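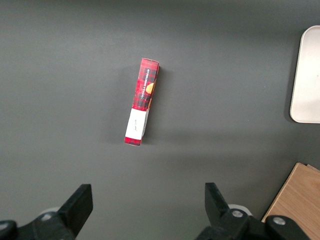

Food > Biscuits > Reviews

Tartan on a shortbread box makes me suspicious before I've tasted anything. This one has it all over, with VANILLA SHORTBREAD in white capitals up the side and a round golden biscuit drawn next to it. The box is slim too, and I'd hoped for more than I got from Skallow, the shop in Steltetstead.

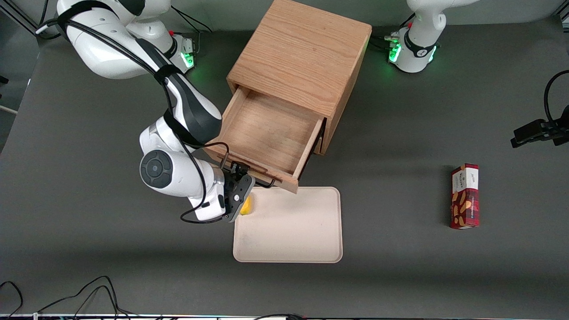
As for taste, the vanilla is faint. Yasmine Hajji ate two and asked if they were the plain ones. The texture is decent, short and sandy, a bit too sweet by the third. I kept the rest in a wooden drawer until Friday and they had gone slightly soft. Fine with strong tea. I wouldn't go back for them.

5 comments | 184 shares

Related
Pistau oatcakes: still dry
Cherkaoui almond biscuits, tried again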